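9 de marzo de 2026
Por Fung-ping Chou

Llegué a Cuvumen con hambre, lo confieso, y a los cinco minutos Li-hua Tse ya me había puesto delante una tostada con su salsa de chile fermentado. Pica, ¡vaya si pica!, pero detrás viene un dulzor de ciruela que te hace repetir (repetí dos veces).

"Empecé con la receta de mi abuela y la estropeé muchas veces", me cuenta entre risas. "Le ponía demasiado ajo - a mí me encanta - y mis primos no podían con ella". La versión que vende hoy, bautizada Kilolum, reposa 60 días antes de embotellarse, y de cada tanda salen 600 frascos.

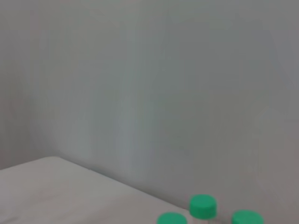
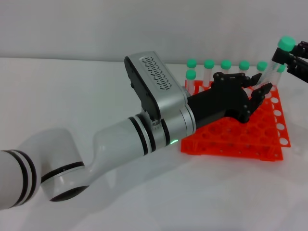
Le pregunto por la acidez, que es lo que más me intriga de las salsas fermentadas. "Si no mides, vas a ciegas", dice Li-hua, que apunta el pH de cada tanda en una libreta manchada de rojo. Una gradilla de tubos de ensayo como esa, naranja chillón, no pega mucho con la imagen romántica de la conserva casera, y a mí me parece estupendo. "El sabor lo decido yo con la cuchara, los números son para dormir tranquila".

Para mayo prepara una salsa más suave, Wan, con jengibre y pera. Ya la reparte en más de 104 tiendas y le piden un formato grande para restaurantes, pero ella se resiste. "Primero que me salga bien la pera, que suelta muchísima agua".

Me fui con dos frascos en el bolso. Uno no llegó a casa.

Lo más reciente
Rusteck: vinagres de arroz para principiantes
Cómo guardar una salsa abierta
Encurtidos rápidos de rábano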